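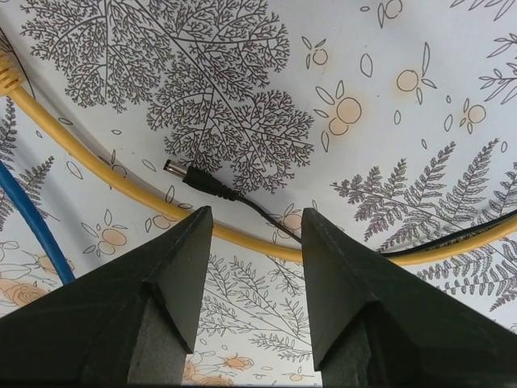 I've worked in returns at Vevberg for long enough that my hands can tell a good power supply from a dead one before the tester does, so when our lead announced in October that the sorting benches were getting robot arms, I had feelings. Big ones! We refurbish home internet gear, and every box that comes back holds the same tangle – a power cord, a couple of network cables, the device itself if we're lucky. You pull it apart, you sort it, you move on. A yellow cable, a blue one and a thin black cord with a barrel plug, all lying across each other, takes a person a few seconds and no thought at all. For two gripper fingers it's a real problem, and I have become completely fascinated by watching them work on it.

What I didn't expect was how much of the job I'd have to put into words. Our trial bench is called Trarkness (the software came with the name, and we've all stopped asking) and part of my week now goes to working out what I do when I untangle something. Do I go for the plug or for the middle of the cord? Do I hold the heavy thing still first? I stood at my own bench the other day doing it in slow motion like a mime, and Giang Tăng from the next row came over to see if I was all right. Then she tried it too, and we do it in completely different ways. She starts from the connectors, every time. I grab whatever is on top. All those shifts side by side and we'd never noticed!

The numbers, for those of you who wrote in asking: a good day by hand is 400 boxes for one person. The trial bench isn't anywhere near that, and it isn't being asked to be. It gets the sets that have already been opened and checked, and a person stays close by for the knots. We've logged 552 sets on it so far. My wrists have noticed the difference on the days I'm on the trial, and I go home with enough left in my hands to knit, which I'd more or less given up on.

The part I like best is when both arms go in together on the device and the cables are still lying all over the place. One comes from the left, one from the right, and I lean in like I'm watching a penalty kick.

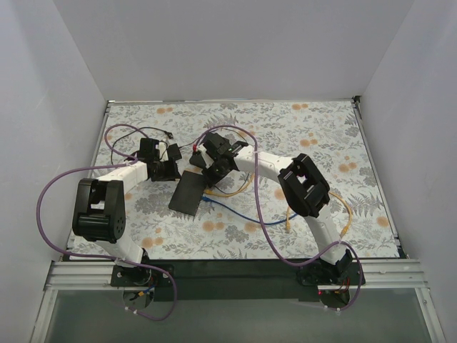
Giang Tăng thinks I'm too cheerful about all of it, and she told me so over lunch: the sorting is the easy part of our day, the part where you get to talk, and if the arms take the easy part then what's left is testing and paperwork with your head down for eight hours. I've been chewing on that ever since. She's right that the chatting happens over the tangles. I brought it up at our next meeting, and for now three of us rotate through the trial, one at a time, with the other two sorting by hand as before – so the talking bench survives at least until spring.

Next up is a batch of older Peltonen sets with much stiffer cords, and I've already asked for the first shift on those.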